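BOTTLES, CAPS, CUPS AND THE REST OF IT

Quick one this month, or it was meant to be quick. Writing this between the delivery and the 7 pm meeting so forgive the state of it.

Short version for people who only read the top: new bottle pickup starts in October. Caps go in the jar. Cups do NOT go in with bottles. Sink rack gets cleared every night. The rest is detail, read it or don't.

The pickup. Drasitz has taken over from the old hauler for the whole Manole Street side, us included. Same alley, same gate, different truck and a different set of rules. The green bins went away last week and there are two new ones, gray lid and blue lid, by the back stairs. Gray is trash. Blue is bottles and cans, loose, no bags. If you tie bottles up in a bag they leave the whole bag on the ground by the gate and we get a sticker. We have had two stickers already and the service hasn't officially started.

Glass is still on its own, in the crate under the stairs. The crate is heavy when full. Please don't be a hero, drag it, or get someone on the other end.

Now the bottles themselves. We go through a lot of them up here at Plenell and they pile up in three places: the long table, the kitchen windowsill and the floor of the supply closet, where they roll. I did the closet on my own last week and filled the blue bin from that one room. Half of them had an inch of water in the bottom. Some had something that used to be water. One had brushes standing in it, so if you're missing two flat brushes and a small round, they are washed and sitting in the mug by the phone.

So – what to do with an empty:

Tip it out in the sink. Not the plants, the plants have had enough.

Quick rinse if there was juice or soda in it. Plain water bottles don't need one.

Leave the label on. I asked. Drasitz doesn't care about labels, and we have all been standing there peeling them off with our fingernails for two years for no reason.

Cap off, in the jar. More on caps in a minute.

Don't crush it if it's one of the good clear ones and we're short for the paint table. Crush it if we're not. The shelf above the sink holds two rows, if both rows are full then we are not short.

Into the blue bin.

Caps. The jar is the big pickle jar next to the toaster. We're up to somewhere past the shoulder of it. The Wetetti kids' workshop wants 1000 caps for the wall piece they're putting up in the hallway downstairs, any color, any size, so long as they're clean and dry. They have 300 so far. I said we could make a decent dent in that and I'd like not to be made a liar. Dark colors especialy welcome, they have mostly white and that pale blue. Metal caps no. Those squeezy sports tops no. Pump heads from the soap, definitely no, they go in the trash, sorry, I know.

Please dry the caps before they go in the jar. We already lost one batch to a smell. Spread them on the dish towel overnight and whoever's first in tips them into the jar in the morning.

Water cutters – the bottles we cut down for rinse pots – are a separate thing and I'm putting this in again as it came up at the last meeting. Cut ones have a sharp edge. They live on the low shelf with tape round the rim. No tape, no shelf. If you cut one, tape it right then, not after lunch. The tape is on the hook. If the tape is not on the hook it's at the framing bench, and whoever has it at the framing bench, please.

And before anybody asks, yes we could stop buying bottled water. The filter tap quote came in and it's in the folder. I've read it and I think we should do it. There are also people who feel strongly that the tap here tastes like pennies. Bring it to the meeting. In the meantime we open bottles 365 days a year, so let's at least deal with the ones we've got.

Two asks while we're on it. Finish one before opening another. And if you must leave one half full, put a strip of masking tape on it with your initial. I threw out six on one evening with a mouthful missing from each, couldn't tell whose was whose, and didn't want to guess.

Cups. The blue bin is not for cups. I had this wrong myself until I rang up. Paper ones have a lining, foam ones they won't touch, and the thin plastic ones jam something at their end, the woman on the phone explained it and I wrote down "jam" and nothing else. All throwaway cups, gray lid. Real cups get washed. There are enough real cups for everyone who works up here plus visitors, I checked the cupboard, they're just never in the cupboard. They are on windowsills. They are on the stairs. One was in the flat file with a pencil in it.

Washing up: the rack is for tonight's things only. It is not storage. Anything still on the rack at closing gets put away by whoever locks up, and they will put it wherever they like, and you will have to look for it. Sponges get swapped when they start to go gray, new ones are under the sink in the shoebox, left side. If you take the last one write SPONGE on the whiteboard. Just the word, no drawing needed (although the last one was pretty good).

The kettle. Still leaks at the spout, still fine, stand it on the folded cloth. A new one is on the list after the filter tap discussion, no point buying it till we know.

Supply closet. Floor stays clear from now on. I've put a strip of blue tape across at ankle height, nothing goes on the floor behind it except the mop bucket. The plaster bags have moved to the bottom shelf, the paper is up one, and the odds and ends are in lidded tubs with the contents written on the end. If you find your odds and ends in a tub with someone else's, that's my doing, I ran out of tubs. More coming.

Also found in the closet: one umbrella (plaid), a left glove, a bag of very nice walnut offcuts, a phone charger with a bent end, and an unopened box of tea lights. On the bench by the door till the end of the month, then the walnut is mine.

Bin rota is on the fridge. It's one week each, bins out to the gate the evening before, back in by noon. Blue goes out every other week, gray every week, it's marked on the sheet with a B. Swap among yourselves if you can't do yours, just cross out and write over so the rest of us know. Pen please, pencil wipes off that fridge sheet with one elbow.

If the gate is frozen or stuck, lift and push. Don't kick it. The hinge was only just fixed and we paid for it out of the coffee money.

What else. The long table is getting a proper wipe down at closing, every night, all of it, incluing the end by the wall where things gather. Spray is in the cupboard, cloths are in the drawer. Whatever is yours goes home or in your cubby. Whatever is a bottle goes through the steps further up this page.

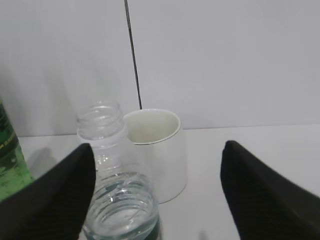
Last thing is open bottles, and then I have to go set up chairs. They tip. Somebody reaches for a ruler, an elbow goes out, and there's water across a whole afternoon of somebody's drawings, we had it happen twice over the summer. Two clear ones standing close together on the white table with the caps off, a white cup right next to the back one, that's the kind of cluster I mean. Easy to add to and easy to knock. So cap on if you're still drinking, sink if you're done, and wash the cup if it's a washing kind of cup. Stray caps get picked up and put in the jar even if they aren't yours. Meeting's at 7, filter tap is first on the list, bring the folder back if you're the one who took it home.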